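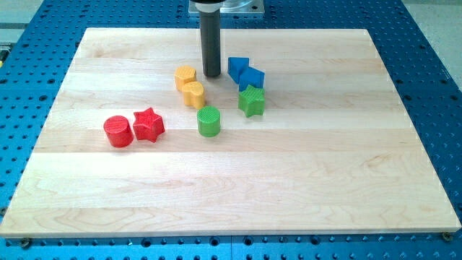 Sketau is selling its maple boards and painted blocks again

Good news for anybody who's been asking me at the grocery store (and you know who you are): Sketau, the little wood shop at 1429 Bakke Street in Elavstead, has started making its play boards and colored blocks again. The first batch goes on sale in January, and I went over to pester Jozefína Kuruc about it before she'd even finished hanging her coat up.

If you moved here recently you may have missed the whole thing. Sketau used to make a flat maple board, sized for a kitchen table, and a bag of plain blocks painted in good strong colors. That was it. No magnets, no letters, no app. Half the families on my street had one. Then the shop lost its maple supplier, the boards disappeared, and people started passing the old ones around like casserole dishes. Mine went to my sister in Oneck and I have not seen it since.

The new boards are made pretty much like the old ones. Kuruc takes long strips of light maple, glues them up side by side, clamps them overnight and planes the whole panel flat in the morning. You can find the seams if you look, and the grain makes faint wavy lines that stop and start from one strip to the next. My daughter used to say those were rivers and would run a block along each one until it hit the "bank." I told Kuruc this and she said she'd heard roads, snakes and spaghetti.

She picks the palest strips she can get. Paint looks brighter against it, she says, and a yellow block on a dark oak table just sort of gives up. I'd never thought about it but she's right! I went home and put a yellow mug on my dark counter and then on the cutting board, and it's a different mug.

There is one change, and I'm told it has already caused some grumbling. The old boards had an oil finish, which soaked up every grape and every leaky marker that came near it. The new ones get a clear coat with a little bit of shine. It's smooth, it wipes down with a damp cloth, and blocks slide on it more easily than they used to. Some people wanted the oil back. Kuruc made two test boards, one each way, and left them out on the shop counter through most of the fall so customers could mess with them. By the end the oiled one had a purple ring on it and the argument was more or less over.

I got to mess with them too, purely for reporting purposes. The slide is real. You can push a small bunch of blocks across with the side of your hand and they stay bunched, and if you bump a tower at the bottom it'll scoot a little before it goes. Whether that's better depends on how you feel about towers. I'm a crowder myself. I like to shove everything up into one corner and leave the rest of the board bare, and then I look at all that nice empty maple and feel very rich.

The blocks are wood, cut and sanded in the shop, and painted in small trays by the back window. Kuruc does the blue first every time. She says the blue shows every hair and speck of dust, so she wants to be done with it while the room is still clean from the night before, and then she can relax with the yellow. The paint is water-based and gets a few days on the rack before anybody is allowed to touch it. I touched one. It was fine, but I got a look.

Now the money part. A board with a bag of blocks is $49. You can bring in your old blocks and buy just the board for less, though she hadn't settled on that price when I was there, so call first. She's making 25 boards in this first batch and wants to see how those go before she orders more maple. When I asked if she was worried about selling them all she laughed and showed me the yellow pad by the phone, with names running down the page and up the margin.

So, a small warning. The pad isn't a reservation list. It's a list of people who want to be told, and she's going to call them, but after that it's whoever comes through the door. Doors open at 2 in the afternoon on the first sale day, and she'll post the day in the window once the last coats are dry. The parking out front is terrible. There's the gravel lot behind the old feed store, and it's a short walk if the sidewalk's been shoveled.

She'll also fix old boards, and I was glad to hear it. The usual trouble is a seam that has opened up at one end, mostly from somebody leaving the board leaning by a radiator or running it through the sink. (Please don't run it through the sink.) She can reglue it and plane it flat again, and she'll put the new finish on if you want it. It takes her a couple of weeks. Boards that have warped like a potato chip are past saving, she says, but she'll cut them up for blocks and give you those back, and I think that's sweet.

A few things people asked me to ask:

Can you buy single blocks? Yes, there'll be a bin by the register for folks who've lost one under the couch. Colors may be a shade off from your old set, since the paint maker changed its blue.

Is there a bigger board? No. She tried one and it wouldn't go through her planer.

Can kids come in and play? Yes, on most afternoons once the glue-up is done. There's a low table by the front window and she doesn't mind noise. She does mind sticky hands, and there's a sink in the back hall.

Will she ship? Not this time around. She might think about it in the spring. My sister has already suggested that I could drive one over to Oneck, and I've already suggested she could drive mine back.

I'll put the sale day up here as soon as it's in the window. If you've got an old Sketau board with a good story on it, teeth marks or wedding dates or whatever, Kuruc would love to see it. She's clearing a shelf near the door to show a few of the early ones, and all she has on it so far is the one with the purple ring.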